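Desk clearing

Desk clearing is the practice of taking everything off a work surface, sorting it, and returning only part of it. It is promoted in household manuals and office training as an aid to concentration. The evidence for this is thinner than its promoters suggest, and much of the literature consists of before-and-after testimony.

Origins

The phrase is often credited to Lucienne Tanguy, whose pamphlet The Bare Table appeared in November 2000. The credit is doubtful. Emrys Gough has pointed out that most of the pamphlet repeats older advice for shop clerks, with the word "counter" replaced by "desk."

Method

The usual method has two stages. Loose items go into a holding container, and anything with a cord is dealt with separately. Tanguy recommended an open wire basket over a closed box, on the theory that people forget what they can't see. A power strip is normally left until last, as moving it means unplugging whatever depends on it.

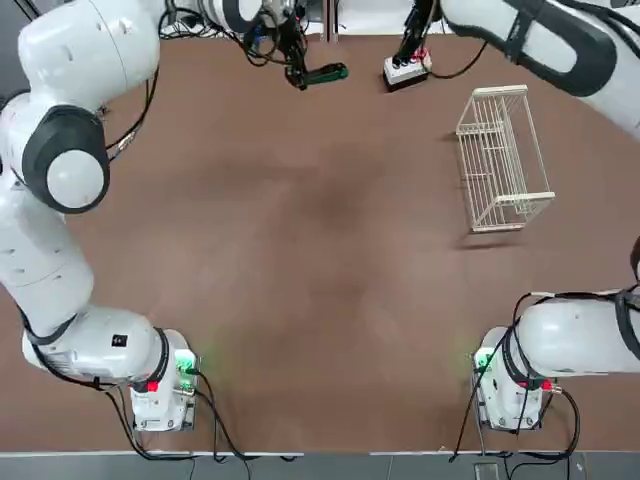
Critics say the basket simply moves the mess. Rhiannon Cadwaladr followed up with 26 households in Nellham and found that most baskets were still full months later. Her sample was small and she chose it herself, so the result should be treated with the same caution as the claims it was meant to test.

Small items

Manuals disagree about stray caps, clips, connectors and bits of metal whose use has been forgotten. The Nellham school throws them out after a waiting period. The Tomis method keeps them in a labeled jar, which its detractors call a drawer with a lid.
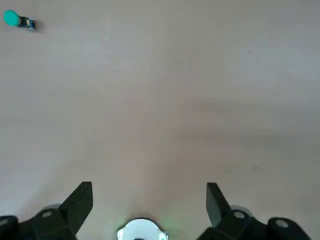
Neither side has shown that its rule saves time. The often repeated figure of roughly 300 stray items per household can be traced to a single newsletter, which gave no source and did not say what it counted as an item.

Bottles

Small capped bottles are a special case. Most guides say to read the label before deciding where a bottle belongs, and to store it upright with the cap closed. Krajčí's handbook allows one bottle to stay on the surface if it is in daily use. How "daily use" is to be judged is left to the reader.

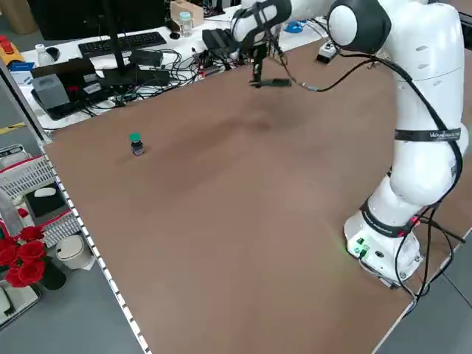
Reception

Supporters describe a cleared table as restful. Mhairi Strachan has argued that the feeling is real but short, and that it may come from having finished a chore. No long-term comparison has been published.

Related articles
Cable management
Wire basket
Junk drawer
Avari shelving system

Reader comments

Aled Gronow: The Tomis jar should get a fairer hearing. Mine has saved me two trips to the hardware store.

Nell26: Is there any source for the clerks' advice? The origins section needs one.

Aled Gronow: Gough lists several in his notes, but I haven't checked them.

Last revised May 9, 2019 | Contact the editors | Copyright and reuse | Back to top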